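Livville 1010 Ballot Transfer Case

Polling Place Equipment > Transport and Storage > Transfer Cases

Item no. 1010
Page revised 3 Dec 2019

Overview

The Livville 1010 is a hard-sided, lockable case for moving paper ballots between a polling place and a central count location. It holds up to 2000 single-sheet ballots, unfolded, in one compartment. The case ships with a lid, two keys and a starter pack of 5 numbered seals.

The 1010 replaces the earlier Cadano case. Lids are not interchangeable between the two models. Seals bought for the Cadano fit the 1010 and can be used until stock runs out.

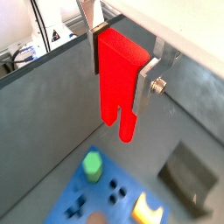
The lid closes on a full-length hinge and has two seal points, one at each front corner. Both must be sealed before the case leaves the polling place. A lock alone does not show whether the lid has been raised, and most county procedures call for a recorded seal number in addition to a key.

Specifications

Capacity: 2000 single-sheet ballots, unfolded
Compartments: one
Seal points: two
Lock: keyed, keyed alike within an order on request
Handles: two, recessed, short sides
Label window: front, accepts printed precinct card
Stacking: up to 5 high when closed, for storage only
Starter seals: 5, sequentially numbered

Sealing procedure

Confirm that the compartment is empty and have both election officers sign the opening line of the custody form. Load ballots face up. Close the lid, turn the key and remove it. Pass one seal through each seal point and pull until it locks. Enter both seal numbers on the custody form. Put the form in the outside pocket, never in the compartment.

Seals are single use. If a seal is damaged during fitting, record its number as void and return it with the form.

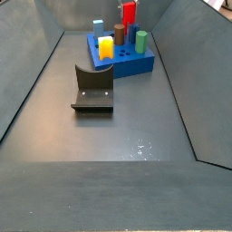

Blue pegboard base with colored pegs.

Options and spares

Agbayani divider set: splits the compartment in two for jurisdictions that keep provisional ballots apart. Capacity is reduced when dividers are fitted.
Cletetti cart: carries two cases side by side. Not rated for stairs.
Replacement keys: quote the number stamped on the lock face.

Ordering

The 1010 is sold singly. Printed precinct cards require final artwork before the order is released. Orders for November elections should be placed before October. Returns are accepted on unused cases with the starter seals unopened.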